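Skip to main content
Department of Mechanical and Control Engineering
Student Projects / Taught Courses / Group Reports

Evaluation of the Genoten Two-Arm Kitchen Service Kit
Group report, submitted Monday, March 25, 2024
Authors: Hayley Bloxham, Darren Goodall, Neville Bunting
Supervisor: Lionel Mottram

1. Background

Genoten is a two-arm service kit sold by Kobzar to teaching labs and small developers. It consists of two arms with grippers, a head camera, a control computer, and a software package named Brorotis. The department received one kit in September on a loan agreement. Our task was to decide whether it should be bought for the second-year manipulation course.

We did not attempt to measure the kit against its data sheet. The supplier's figures for payload and repeatability were taken as given. We looked at setup, calibration, the recording tools, and how the kit behaves in a kitchen that was not built for it.

2. Setup

Assembly followed the printed guide. The arms bolt to the upright with the supplied hardware, and the cables run outside the housings. The guide leaves the cable routing to the user. Our first routing pulled tight when the left arm reached across the body, and the second left a longer loop above the arm. We recommend the longer loop. A drawing of it is in Appendix B.

The control computer was supplied with Brorotis installed. The license server could not be reached from the student network and had to be added to the firewall list by Trevor Lambert in technical services. This took longer than the assembly.

3. Calibration

Head camera calibration uses a printed board held in front of the robot in a series of poses. The routine asks for 30 poses and rejects any in which the board is tilted too far. The rejection message does not say which limit was exceeded. After several sessions we could complete the routine without rejections, but a new user should expect to repeat it.

Hand-to-eye calibration is a separate routine and must be run after the camera has been moved for any reason, including transport between rooms. The software does not detect that this is needed. It loads the last saved file and continues. On one occasion we worked for most of an afternoon with an old file before Darren noticed the offset in the overlay.

4. Task set

The tasks were taken from the course handbook and adjusted for the site:

Task A. Open and close a base cabinet drawer.
Task B. Pick up a utensil from a folded cloth.
Task C. Move a light pan by its handle.
Task D. Press the latch of a microwave door.

All tasks were run under teleoperation first and then replayed from the recording. No powered appliance was used during the runs. The base had to be positioned by hand before each task, since the kit has no drive of its own.

5. Kitchen site

Lab benches are matte, evenly lit, and cleared before use. A domestic kitchen was preferred because the course handbook requires at least one test on unprepared surfaces. Three properties of the site affected the results: a glossy countertop, drawers without handles, and mats on the floor.
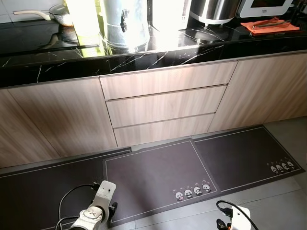

Figure 1. Kitchen site from the head camera, with strong light around the hot water urn and reflections in the black countertop.

The head camera has automatic exposure with no region setting. In Figure 1 the cabinets and floor are clear, while part of the urn and the tall object beside the pan have lost their detail. Brorotis allows a fixed exposure, but the value is cleared on restart. We request a stored setting.

Reflections are a second concern for depth estimation. The blurred shapes of the urn and rice cooker in the countertop may be read as geometry below the surface. We masked everything under the counter plane for Tasks B to D.

The recessed gaps between the drawers suit a thin fingertip. The standard fingertips are too thick to enter at an angle, so Task A was run with the narrow set from Fomier, bought separately. The overlapping mats were treated as a no-roll area for the base.

6. Recording tools

Recordings are saved as one folder per run. Playback, trimming, and labeling all worked as documented. Export slows noticeably once a project holds more than 500 runs, and splitting the project restored normal speed. File names cannot be changed after saving.

7. Recommendation

We recommend purchase of one kit on the condition that the narrow fingertips are included in the order and that the supplier confirms a date for the stored exposure setting. Students should work in groups of 4, with one member assigned to the emergency stop at all times. The calibration check should be added to the start-of-session sheet.

Appendix A: Task scripts
Appendix B: Cable routing
Appendix C: Start-of-session sheet (draft)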